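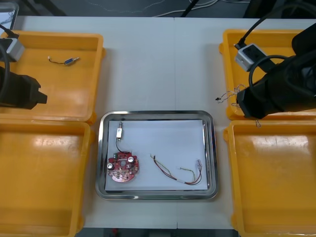
Holiday Let Changeover and Safety Checklist
Property: Staniforth Cottage, Follska Bay
Season: opening check, February

Score each item Pass, Fix or Fail. Comments go underneath. "Fine" is not a comment.

OUTSIDE

1. Path and steps from parking space to front door: Fix
Third step rocks. It rocked last year as well, when the comment was "guests seem to enjoy it". Please bed it in before Easter.

2. Handrail, beach side: Pass
Tight at both ends. Paint coming away in flakes, as paint by the sea will.

3. Key safe: Fix
Opens on the right code. Also opens on the old code if you lean on it. New one from Proreck on order.

4. Outside light: Pass
Comes on for people, cats and heavy rain.

5. Beach gate: Fail
Latch doesn't catch. The gate gives on to a drop of 80 cm and then rocks, and we advertise the place to families. No bookings with small children until this is done -- the calendar has been blocked.

INSIDE

6. Smoke alarms (3): Pass
All tested by button. The one on the landing is loud enough to be heard in the harbour, going by the faces.

7. Carbon monoxide alarm: Fix
Found in the cutlery drawer. Back on its shelf, but wants screwing down. Replace by date still good.

8. Fire blanket and extinguisher: Pass
Blanket hung by the kitchen door. Extinguisher gauge in the green.

9. Stove: Pass
Swept, certificate in the folder. Welcome notes still say driftwood is "lovely to burn". Salt ruins the flue. Take that line out.

10. Windows upstairs: Fix
Restrictor missing in the back bedroom. The view is good but not worth leaning out for.

11. Hot water: Pass
Run every tap for five minutes after the winter shut-down. Done. Bath tap now says "hot" on the hot side, ending a long tradition.

12. Bunk beds: Pass
Guard rail firm, ladder firm. Mattress has a smell of seaside that no one can place.

13. Guest folder: Fix
Tide times are for the year before last. The taxi number reaches a fish shop.

COSTS

Gate, step and window together quoted at almost 3,400 by Draseo, who would also like to do the roof. They have been told the roof is not on this list.

RESULT

Not ready to let to families. Couples with steady ankles may come once items 1, 7 and 10 are signed off. Recheck item 5 with the tide out, and bring boots.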